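3.2 Folding area and basket

The second task in our study is the folding of small household laundry. We selected this task because it is done in almost every home, and because people do it in very different ways. In the Plitberg survey, 46 households told us how they fold and where they put the folded pieces. Most of them use a table and one basket. Only a few fold on the bed. We therefore kept the same arrangement in all 30 sessions: a wooden table of light color and a plastic basket with open walls, placed at the left with its long side going from the back to the front. The cloth starts in the middle of the table as a loose heap (Figure 4).

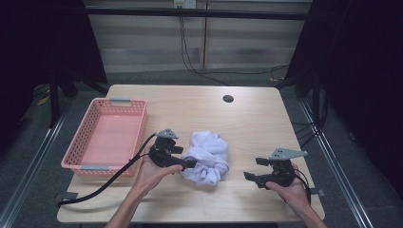
Figure 4. Start of a folding trial. The pink basket is empty and the white cloth is not yet spread.

3.3 Condition of the cloth at the start

The shape of the heap has a strong influence on the folding time. When the corners are hidden inside, the person must first find them, and this search can take longer than the folding. For this reason we did not arrange the heap by hand. Each piece was dropped from a height of 30 cm and was left as it fell. A trial ends when the folded cloth lies flat on the bottom of the basket. Pieces which opened again during the placing were counted as not folded. In total we recorded 1030 trials, and 1000 of them were kept for the analysis in Section 4.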